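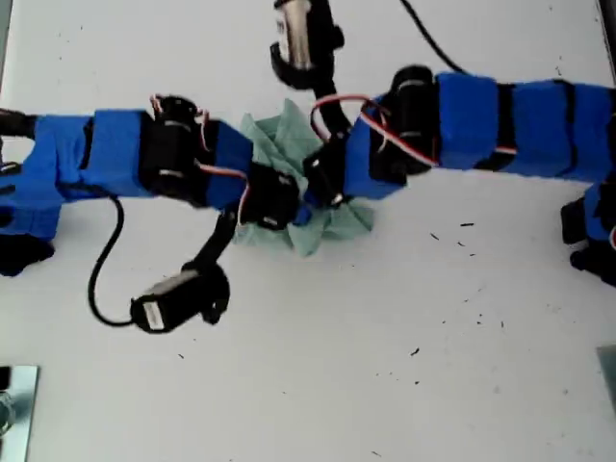 Overhead view of the Duvo cell: both arms at the napkin, table with crumbs.

Duvo napkin set - README

Two-arm handling of paper napkins on a flat table. The set was recorded at the Denddale lab for the Tarell study on padded arms, which asks whether a policy trained on soft-sleeved arms can be moved to bare arms without further training.

Contents

517 episodes in total. 425 are for training and the rest are held out. The split is by napkin, so no single napkin appears on both sides. Every episode holds joint positions, commanded positions, motor current for both grippers and one overhead video stream. There is no depth and no force sensing at the fingertips.

Hardware

Two modular arms with servo joints, facing each other across a white tabletop. The segments are covered in blue sleeves. Wiring between the joints is left with slack at each servo; earlier recordings with tighter wiring lost packets when the elbow was fully bent and have been removed. Both arms were re-zeroed at the start of each session.

Task

The arms take hold of a crumpled napkin, pull it open and lay it down flat. An episode ends when the operator presses stop or after the time limit set in config/task.yaml. Success was marked by hand from the last video image, by two people working separately. Where they disagreed, the label is "unclear" and the episode stays in the set.

The table was not wiped between episodes. Crumbs and specks are therefore part of the input, and any background subtraction should allow for them.

Results

The baseline is a plain behaviour cloning policy with four image encoders compared under the same training schedule. The encoders rank in the same order on training and held-out napkins. Most failures are double grasps, where both grippers close on the same fold and the pull then tears the paper. Adding gripper current to the input reduces double grasps but makes the policy slower to let go. Full tables are in results/march.csv.

Known problems

Video and joint logs use separate clocks. Run align.py before training.
Current readings for the left gripper are clipped at the upper end.
Sleeves shift along the segments over a long session - do not use their edges as markers.

Contact

Recording and hardware: Arsen Kravchuk, Illia Marchuk
Labels and baseline code: Hnat Stelmakh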